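The ferry to Drimdale left in the morning, and my grandmother wanted to be first in line. She was carrying the bread in a cloth, and I was carrying everything else.

"You have the keys?" she asked.

"I have the keys."

"And the letter?"

I had also the letter. It came in July from the town office in Taslow, and it said that the house of her sister must be emptied in 20 days. My grandmother had read it two times and then she put it under the sugar bowl, as if it could become smaller there.

On the boat she did not talk. She looked at the water and ate a little of the bread. When the island came near, she fixed her hair with both hands, the way she did it before church.

The house was lower than I remembered. Inside it smelled of soap and old apples. I opened the windows, and my grandmother went from room to room and touched the backs of the chairs.

"She owed me 300," she said in the kitchen. "From the year of the bad roof. I never asked for it."

"Do you want to look for it?"

"No. I want to look for the blue dish."

We looked for the blue dish until noon. We found spoons, buttons, a radio, and a coat with a bus ticket in the pocket. I made one pile for keeping and one pile for giving away. My grandmother moved things from the second pile to the first when I turned my back - I heard her do it, but I said nothing.

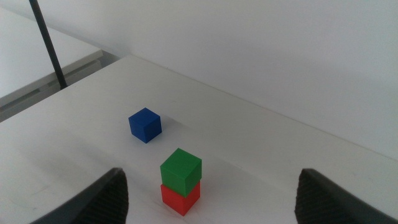
## The neighbor

In the afternoon a woman knocked on the door. She was holding the blue dish, and there was a warm pie in it.

"I borrowed it in winter," she said. "I did not know who to return it to."

My grandmother took the dish and looked at it for a long time. Then she asked the woman to sit down. They ate the pie with the old spoons and talked about the price of the ferry, which had gone up again, and about the well, and about my great-aunt, who cheated at cards.

"She owed me 10," said the neighbor.

My grandmother laughed so much that she had to hold the table. I had not heard this laugh since spring.

We missed the last boat and slept in our clothes. In the morning she washed the dish, dried it, and gave it back to the neighbor over the fence.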